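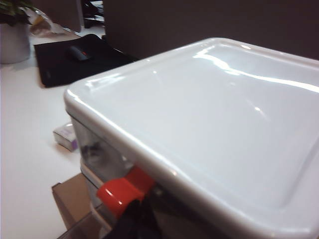

Overgaard's bin cell gets new fingertips, keeps its old enemy

By staff, Atasdale
Thursday

Last updated 4:10 p.m.

ATASDALE - The robot arm at Overgaard's Brukent Street office spent much of October losing arguments with a red plastic latch.

Its job is to open and close lidded storage bins at a desk. The rubber on its two fingertips had worn smooth, and the gripper had taken to sliding off the latch with what one could mistake for tact.

Technicians fitted new pads this week, then retaught the approach so the finger meets the latch a little lower. The swap took around four hours, two of them spent looking for the right hex key.

Overgaard says the wrist camera was recalibrated as well. Glossy white lids throw back the ceiling lights, and the software had been finding edges where there were none.

Pads will now be checked monthly. The supplier, Bresora, had recommended that from the start - on page 2 of the manual.

Contact the newsroom | Copyright Atasdale news desk | Back to top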